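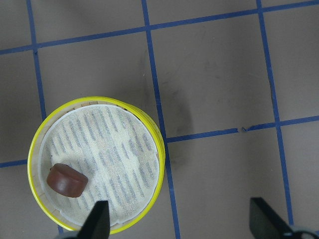
Sison is a set of 1,006 short written answers to one question: what do you call the thing you put food in? We wanted to know whether people agree on the names of everyday containers. They do not, and I doubt any cleanup will change that. Take a round container with a yellow rim, slats showing just inside it and a white liner on the bottom. In our answers that kind of object is a basket, a steamer, a tray, a bowl and a tin, sometimes from the same household. Anyone who tells you there is one right label is selling a label.

What is in the files

answers.csv holds one row per answer: an id, the answer as typed, our cleaned version, and the region the person chose from a list of 9. Spelling was fixed only in the cleaned column. If the two columns disagree, trust the typed one.

labels.csv holds the 237 different names left after cleaning. That number depends a lot on whether you count "bread basket" and "basket" as two names. We did. You may not want to.

notes.txt lists the 103 answers we could not place. Some are jokes. Some may be perfectly good words that we don't know.

Where it came from

Answers were collected through a form on the Rondeck recipe board. People who post on a recipe board like to cook and like to type, so this is not a sample of the public. Please do not write "Americans say" on the strength of it. The region field is self-reported and was never checked.

What it is good for

Testing a spelling cleaner. Teaching a class on why surveys go wrong. Looking up odd words for lunch boxes.

What it is not good for

Maps. An early copy was used to draw a dialect map under the name Onska, and the map looked great. Three of its regions had too few answers to support any color at all. We asked for it to be taken down and it still gets passed around.

Known problems

The form showed sample answers until August, and "dish" was one of them. "Dish" is also the most common answer. Draw your own conclusions.

The Lamum script that merges plurals turns "glass" into "glas". Fixed in the cleaned column, not in the script.

Duplicate answers from one person were not removed, as we kept no names or addresses to check against.

Last edited June 13, 2020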